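Kendham Community Help > Warehousing and Stores > Returnable containers

Reconciling open-topped metal bins between two sites

Posted by Kendham Stores Office

Our organization operates two stores, one at Kendham and one at Gromollow, and moves small castings between them in open-topped metal bins. The bins are our own property. They go out full on the Monday truck and are expected back empty by the end of the following week.

The asset register lists 2,028 bins across both sites. At the April stocktake the two counts, added together, came to 300 fewer. Finance has asked whether the difference should be written off in full or carried for another period. The Gromollow office believes that many of the missing bins are still at Arnardóttir, a finishing contractor that receives goods from both stores and returns them in mixed loads.

The bins carry no individual numbers. Our delivery notes record the contents by weight and do not mention the container. We would be grateful for advice on two matters: whether a write-off is appropriate at this stage, and what form of marking will survive regular use. Paper labels have been tried and did not last a month. 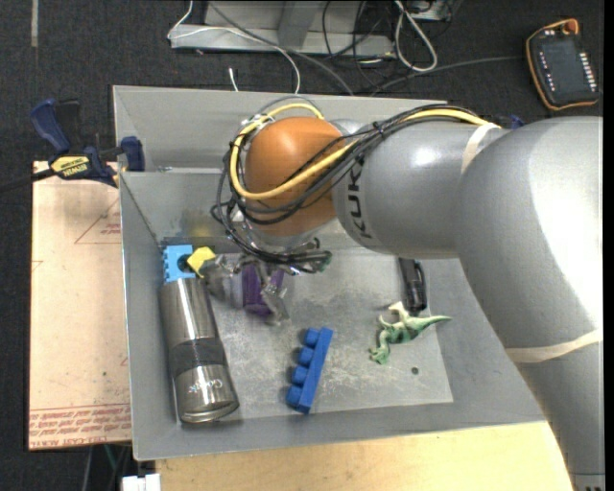
Gray metal bin, open-topped type.

We would prefer not to purchase a software package solely for this purpose. Both sites already use Trumis for purchase orders, and staff are comfortable with it.

3 replies

gromollow_receiving

Same problem at our place. We painted ours yellow on the rim and it helped some. People still used them for scrap.

Stores Practice Desk

A full write-off would be premature. The usual course is to confirm balances with every outside party that holds your containers before any adjustment is made. Write to Arnardóttir, state the number of bins your records show as issued to them, and request a signed count by return. If your records cannot produce that number, say so plainly in the letter and ask for their count regardless. A contractor will generally cooperate when the request is polite and the form is short.

While replies are outstanding, the difference may be carried in a separate suspense line – labeled as such, with a review month against it. Your auditors will want to see that the line is temporary.

With respect to marking, stamped or welded numbers are the most durable option for metal containers. Stamp two adjacent sides, so that the number can be read when bins are stored against a wall. If the whole fleet cannot be taken out of service together, mark the bins in batches of 50 as they come back empty. Keep a list of the numbers issued at each site and do not reuse the number of a scrapped bin.

The more important change is to the delivery note. Add one line for containers out and one for containers in, and require the driver's initials beside both. Without that line, the new numbers will tell you which bins are missing but will not tell you where they went.

It should be possible to do this in Trumis if your version allows a non-stock item on an order. Set the bin up as an item at zero price. Please check with whoever administers your account before relying on this, as we have not seen your configuration.

returnables_clerk

I agree with the reply from the Practice Desk, with one addition. We charge a deposit of $20 per bin to outside contractors, credited on return. It need not be large. The statement goes out monthly and the contractor's own accounts department then takes an interest in sending them back. Existing contracts may have to be amended first, so allow time for that.

Kendham Stores Office

Thank you. The letter to Arnardóttir is being drafted, and the container lines will be added to the next printing of the delivery note. The deposit will be raised with our purchasing department when the contract comes up for renewal.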